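Console table
October 18, 2020
By Hetville Reference Desk

A console table is a narrow side table, first made to be fixed to a wall and later given four legs of its own. The Ehlers workshop in Girkum sold freestanding models from 1877, most of them in dark, polished wood.
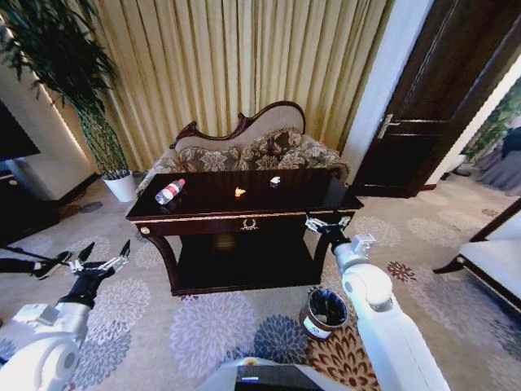
Reproductions often have cabriole legs, a shallow drawer and a lower shelf. Gold-colored trim and wreath ornaments on the front are borrowed from the French Empire style. Although meant for halls, the tables are also placed in front of a loveseat or behind a sofa. Glossy tops show scratches easily and are dusted with a soft cloth.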